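ホーム > サポート > 取扱説明書 > Finia 車載キット > 第4章 タイヤ空気圧監視システムの設定

4月6日　Letent 技術資料課

4.1 概要

本章では、Finia タイヤ空気圧監視システム(以下「本システム」)の初期登録、基準圧の設定、およびタイヤローテーション後の再登録手順を説明する。対象は受信機が Condori 型の車両である。Umance 型受信機を搭載した車両では画面構成が異なるため、第5章を参照すること。

本システムは、各ホイールに装着したセンサーから送信される圧力と温度の値を受信機で表示する。センサーは停車中、電池消費を抑えるため休止状態に入る。休止状態のセンサーは登録操作に応答しない。

4.2 作業前の確認

・全輪のタイヤが冷えた状態であること。走行後は3時間以上放置する。
・車両が平坦な場所に停車し、駐車ブレーキが作動していること。
・受信機の電源電圧が正常範囲にあること。電圧低下の表示が出ている場合は、先に充電を行う。
・付属のマグネットツールが手元にあること。

注意:直射日光が当たる側のタイヤは、反対側より高い圧力を示すことがある。屋内または日陰で作業すること。

4.3 センサーの登録

1. イグニッションスイッチを ON にする。エンジンは始動しない。
2. 受信機の[SET]ボタンを、登録画面が表示されるまで長押しする。
3. [▲][▼]ボタンで登録する車輪を選択する。既定の順序は左前、右前、右後、左後である。
4. [SET]ボタンを短く押す。車輪アイコンが点滅し、受信待機状態になる。
5. 該当する車輪のバルブ根元にマグネットツールを当て、そのまま保持する。
6. 確認音が1回鳴り、アイコンが点灯に変わったらツールを離す。
7. 残りの車輪について、手順3から6を繰り返す。
8. 全輪の登録後、[SET]ボタンを長押しして通常画面に戻る。

受信待機状態は30秒で解除される。時間内に確認音が鳴らない場合は、車両を前後に半回転分だけ移動させ、タイヤの位置を変えてから手順3に戻る。

注記:他の車両で同じ登録作業を行っている場合、相手側のセンサーを誤って受信することがある。車両間の距離を十分に取り、1台ずつ作業すること。

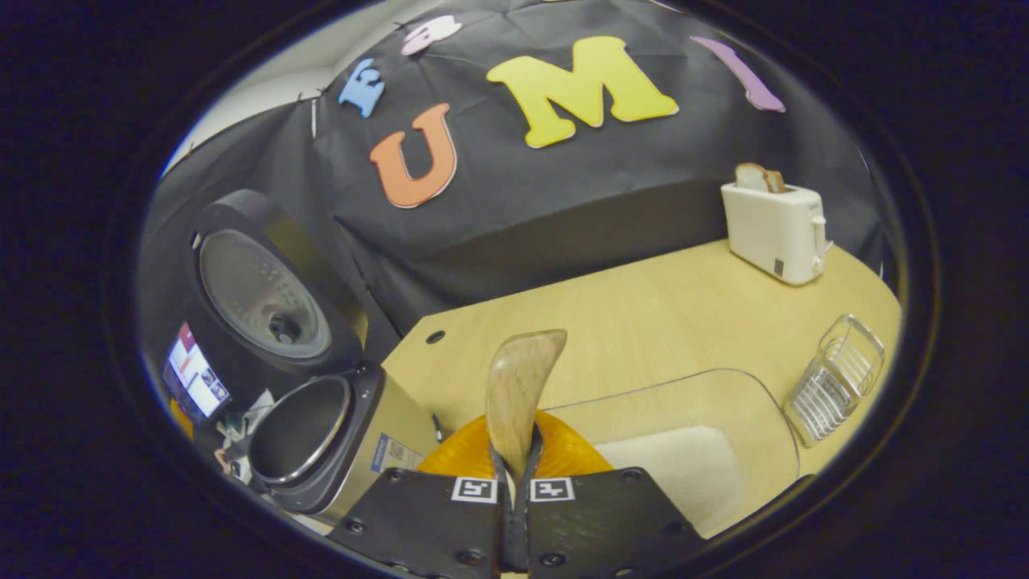
誤って登録したセンサーは、登録画面で該当する車輪を選び、[▼]ボタンを長押しすると消去できる。消去後は「--」が表示される。消去した車輪のみを再登録すればよく、他の車輪の登録内容は保持される。

4.4 基準圧と警報値の設定

基準圧は、運転席ドア開口部のラベルに記載された指定空気圧に合わせる。前後で指定値が異なる車両では、前輪と後輪を個別に設定する。

1. 通常画面で[▲]と[SET]を同時に押し、設定画面を開く。
2. 「前輪」を選択し、基準圧を入力する。入力単位は kPa で、工場出荷時の値は200である。
3. 「後輪」を選択し、同様に入力する。
4. 「低圧警報」を選択し、基準圧に対する低下率を入力する。工場出荷時の値は23%である。
5. 「高圧警報」を選択し、必要に応じて上限値を変更する。
6. [SET]ボタンを長押しし、設定を保存する。

注意:警報値を変更しても、実際のタイヤ空気圧は変わらない。設定の前に、校正済みの空気圧計で全輪を指定値に調整しておくこと。

注記:単位を変更した場合、設定済みの数値は自動的に換算される。端数処理により、表示が換算前と完全には一致しないことがある。

4.5 動作確認

1. 登録と設定の完了後、周囲の安全を確認し、一般道を約14分間走行する。
2. 安全な場所に停車し、全輪の圧力と温度が表示されていることを確認する。
3. 表示値と空気圧計の測定値を比較する。走行後はタイヤ内の空気が温まっているため、冷間時より高い値となる。空気を抜いて調整してはならない。

警告:走行中に受信機を操作しないこと。操作に気を取られ、事故につながるおそれがある。

4.6 タイヤローテーション後の再登録

車輪の位置を入れ替えた場合は、位置情報のみを書き換える。センサーの消去は不要である。

1. 登録画面で[▲]を長押しし、入替画面を表示する。
2. 入れ替える2輪を順に選択する。
3. [SET]ボタンを押し、表示位置が入れ替わったことを確認する。

前後で基準圧が異なる車両では、入替後に空気圧を新しい位置の指定値へ調整する。夏用と冬用のホイールを使い分ける場合は、2組目のセンサーを「セットB」に登録できる。8月以降に出荷された受信機では、通常画面にセット名が表示される。それ以前の受信機では、設定画面で確認する。

4.7 異常時の表示

「--」が点滅する:センサー信号を受信していない。車両を短距離走行させても復帰しない場合は、再登録を行う。
「LO BAT」:センサーの電池が消耗している。電池は交換できないため、センサー本体を交換する。
「ERR 2」:同一のセンサーが2か所に登録されている。いずれか一方を消去する。
「HI TEMP」:タイヤ内の温度が上限を超えている。速度を落として安全な場所に停車し、タイヤが冷えるまで走行を再開しない。

センサー本体を交換したときは、旧センサーの登録を消去してから4.3の手順を行う。交換作業はタイヤの脱着を伴うため、取扱店に依頼すること。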